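**Ornelport Robot Bench – Pre-run and Mid-run Inspection, two-arm cells**
Sheet 3, November revision
Cell: Brekero
Task group: soft and foldable items

Marks: OK = fine as is. FIX = sort it out before the next run. NOTE = keep an eye on it.

I've written more in the comments than the sheet really has room for, but this cell is a pleasure to go over and I'd like the good habits to spread to the Evier and Henao cells too!

## A. Before power goes on

- [x] Base plates tight on the rails, both arms – **OK**. Checked with the hex key, every bolt. Please keep doing it by hand and not by eye. A bolt can look perfect and still turn.
- [x] Rails clear of tools, screws and offcuts – **OK**
- [x] Wall panels seated in their frames – **OK**. A loose panel can move when an elbow brushes it, so give each one a gentle push at the corners.
- [x] Emergency stop within reach of the operator's chair – **OK**. Pressed and released before start-up, log entry 1046.
- [ ] Stop button label readable from standing height – **FIX**. The print has worn off. New label, bigger letters, please.

## B. Cables and boards

- [x] Cables free through the full range of each joint – **OK**. Move the arm slowly through its range with the power off and watch the loop the whole way. Too tight is bad, but too loose can snag on the other arm, and that's the one people forget.
- [x] Plugs pushed home at both ends – **OK**
- [ ] Boards at the bases protected from dropped items – **NOTE**. I'd love to see a simple clear cover on these. It doesn't need to be fancy, as long as air can get in and you can still see the lights.
- [x] No bare wire, no tape repairs – **OK**

## C. Grippers

- [x] Fingers free of cracks, especially at the corners of the cutouts – **OK**. Printed fingers are wonderful because you can make a new pair overnight, so there's no excuse for running a cracked one. If you're unsure, swap it.
- [x] Pads and mounts firm – **OK**
- [x] Grip force set for the item, not left over from the last job – **OK**. Set to 397 on the controller scale. The ceiling for this task group is 1000, and I can't think of a folded item that needs anything close to it.
- [ ] Item checked for creases after handling – **NOTE**. Light, thin items wrinkle where the fingers close on them. Retire one once the wrinkles start to change how it stands or folds.
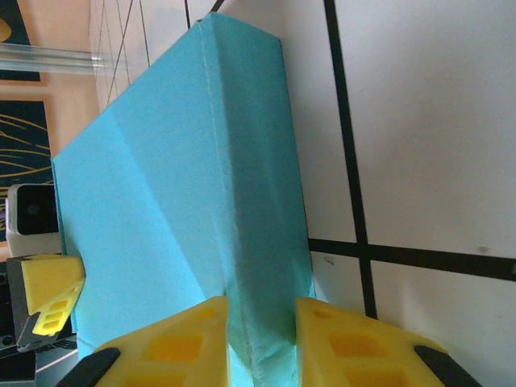 - [x] Second arm's resting position agreed before the first arm lifts – **OK**. This is my favourite line on the whole sheet. When one hand is holding something tall, its view of the other hand may be partly blocked, so the waiting arm should have a set place to be and stay there until it's called. The crew had this written on a card beside the screen. Brilliant!
- [x] Wrist cameras clean and firmly seated – **OK**. Soft cloth only, no spray.

## D. Floor and items

- [x] Tiles flat, no raised edges – **OK**. Run a fingernail along the joins. A lifted edge will catch fabric every time and you'll spend the afternoon blaming the software.
- [x] Only listed items on the floor – **OK**. Everything matched the task card. If an item isn't on the card, it comes out or the card gets changed.
- [ ] Item positions reset to the card between runs – **NOTE**. Done well, but the card itself is hard to follow. A small sketch with tile squares would help new people no end.
- [x] Cloths free of pulled threads – **OK**

## E. While both arms are working
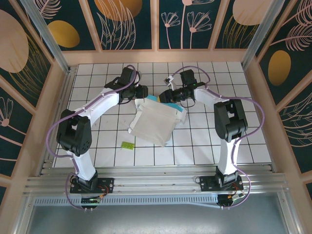
- [x] Keep-apart distance set in the software and tested at low speed – **OK**. Test it over the middle of the floor, where both arms can reach. The sides are easy and won't tell you much.
- [x] Low speed for any task where both grippers work on one cloth – **OK**
- [x] Hands out of the cell while the motors are live – **OK**. That includes a quick nudge to straighten a corner. Stop, reach in, step back, restart. It takes seconds.
- [x] One person calls the start, out loud – **OK**
- [ ] Runs stopped by hand are logged with a reason – **FIX**. Several entries just say "stopped". Even three words would do – "cable near elbow" is plenty.

## F. Follow-up

1. Replace the stop button label.
2. Write reasons in the stop log, starting with the next run.
3. Price up clear covers for the base boards.
4. Redraw the item card with tile squares, then share it with Evier and Henao.

**Result:** passed, with two fixes. The label has to be on before the next run. Covers and the new card can wait until the next inspection.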